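Galum: hand-held gripper demonstrations with soft bags and light objects

README, last touched 17th January

Hello! If you've landed in this folder you're probably about to train something on Galum, or you've been asked to add to it. I'm Pushpa Garg and I look after the recordings and the notes that go with them. Read the bits on splits and known problems even if you skip everything else, please. Most of the emails I get are answered there.

What's in it

Galum is a set of short demonstrations done by people holding a gripper in one hand, with a camera on the gripper looking out past the fingers. There are 1,276 episodes in this release. Each one is a single go at a single small job: take hold of something, move it, put it in or take it out of a container, let go. We started with rigid boxes and cups, like everyone does, and then Kofi Tetteh (who trains the policies and so has to live with whatever I hand him) asked for the things his models were worst at. That meant clear plastic, soft walls, and objects that weigh next to nothing.

So a big part of this release is the clear bag. It's a see-through vinyl storage bag with beige fabric piping along the edges, it stands up by itself more or less, and the walls give when you touch them. I love it and Kofi hates it. The piping is the bit you can reliably see, so quite a few episodes have the demonstrator going for a seam, with one finger either side of the wall, and shifting the bag by that.
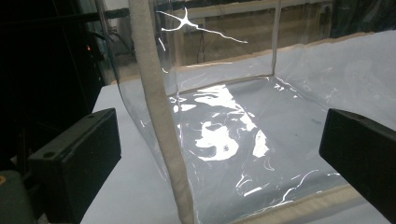
We have 331 episodes in the bag group. They're tagged bag_seam, bag_wall or bag_place depending on what the hand is meant to be doing, and the tag is chosen before recording starts, so a bag_seam episode where the demonstrator misses the seam is still tagged bag_seam. Look at the outcome column for how it went. Vernon Dufour wanted those moved to a separate folder and I talked him out of it. Misses followed by a second try are some of the most useful bits in the whole set, I think, and if you disagree you can filter them out with one line.

How we record

One person demonstrates and one person runs the Gill script on the laptop. Gill is our little recorder: it starts the video and the finger-width log together, asks for the tag, and refuses to save if the two streams have drifted apart. If it refuses, do the episode again. Please don't trim the video by hand to get round it (yes, I can tell).

Move at the speed you'd use to hand somebody a full mug. New people go far too fast for the first dozen episodes and then far too slow once I've said something, so Madhu Nishad now has everyone do a warm-up batch that gets thrown away. Start with the fingers open and finish with the fingers open. Pause for a breath at the start so there's a clean first moment to line up on.

Between episodes, move the objects. Turn the bag, push it back, bring it close, squash a wall in a bit. The same goes for the lights if you can be bothered — vinyl throws a lot of glare and it changes completely with a small turn, and we want as many versions of that as we can get. What you mustn't do is wipe the bag down or flatten out the creases to make it look nicer on camera. The creases are the point.

Small objects

The second group is things you pick up by a small solid part while the rest of the object is thin or open. Shuttlecocks are my favourite. We use white plastic ones with a blue band round the base, and the rule is that you take them by the base, with the pads over the band and the rounded end, and leave the skirt alone. A skirt grip goes in as grip_other. It isn't wrong, it's just a different thing to learn, and Kofi's first run on the mixed labels came out very muddled about where to put its fingers.

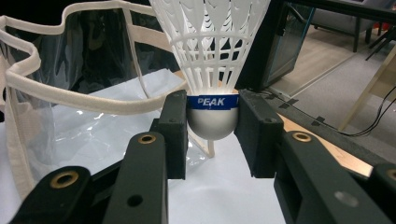 Finger width matters more in this group than anywhere else. Gill logs it as a fraction, with 1 being fully open, and it's worth plotting a few episodes before you train so you get a feel for it. You should see a smooth close, a flat stretch for as long as the thing is held, then a smooth open. If the flat stretch is wobbly, the demonstrator was probably fidgeting. We've left the mild ones in and marked the bad ones with shaky = yes.

Some small-object episodes have the clear bag on the table as well, as clutter or as the place to put things. The column bag_present tells you which. I'd keep both kinds together for training, but do check your results on each separately. Kofi's early numbers looked lovely until we split them that way, and then they looked a lot less lovely.

Splits

There are 2 splits, train and held-out, and they're divided by recording session. Please keep it like that! Episodes from one session share the table layout, the light and the person's habits, so if you shuffle single episodes across the line your scores will go up and mean nothing. The session list is in sessions.csv. If you want a quick trial run, small_train.csv has 800 episodes picked to keep the groups in proportion.

Known problems

The room behind the work table turns up in a lot of the footage — chair, cables, bits of furniture. It changes between sessions and we haven't masked it.

Depth on the vinyl is rubbish. We ship it anyway, with holes where the sensor gave up, and I wouldn't lean on it for anything in the bag group.

Two sessions recorded in July have the finger-width log upside down (0 is open). They're listed in the notes file and the loader flips them for you. If you wrote your own loader, flip them yourself.

Nearly everyone who demonstrated is right-handed. Vernon did a left-handed batch at our Garkgate room, tagged lh, and it's small. More would be very welcome.

Adding to it

Get a login for the Rirkska server from Vega Montoya, copy a session folder as your starting point, and fill in the notes file as you go along, before you've forgotten what you did. Write it in ordinary sentences. "Bag kept sliding, moved it nearer after a few goes" is perfect. Run the checker, fix whatever it shouts about, then send me the session name and I'll watch a handful of episodes before it goes in. I'm usually quick about it, apart from when Kofi has a training run falling over and I'm hunting for the episode that did it.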